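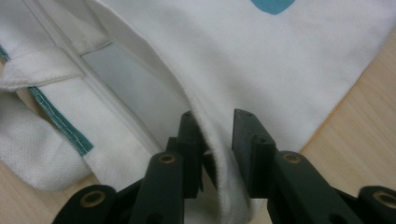 Talebi Textile Services – Customer Support
Ticket 338: Uneven shrinkage on printed cotton items
Site: Clumdale plant
Opened: 23rd June
Status: Closed, monitoring

Reported problem
The customer, Latton Guest Houses, reports that printed white cotton items returned from the Clumdale plant are shorter than the agreed finished length. Items from the same order processed at Skalport are within tolerance. The customer asks for the cause to be identified before the next delivery of 600 pieces is released.

Initial response
The order has been placed on hold. The site was asked to supply the wash program record, the dryer settings and one unprocessed item from the same lot. The customer was advised not to iron or stretch the affected items, as this would prevent accurate measurement.

Update 1
The wash record shows the correct program for printed cotton. Water temperature, load weight and detergent dose match the values used at Skalport. The unprocessed item measures correctly against the order sheet. A fault in the supplied fabric is considered unlikely.

Update 2
The dryer record shows a cycle of 54 minutes. The agreed cycle for this fabric is 39 minutes. The longer setting was entered in March for a separate order of heavy toweling and was saved under the general cotton program. Skalport keeps its own program list and was not affected.

Update 3
The site has restored the agreed cycle and created a separate program for toweling. A test load was dried, left flat overnight and measured the next morning. All pieces were within tolerance – no change to the prints was noted.

Resolution
Hold released. Affected items will be replaced at no charge under the service agreement. The customer has accepted this in writing.

Follow-up actions
Clumdale to restrict changes to saved dryer programs to shift supervisors.
Support to compare the program lists of both sites and attach the result to this ticket.
Customer to report any further short items under the same ticket number.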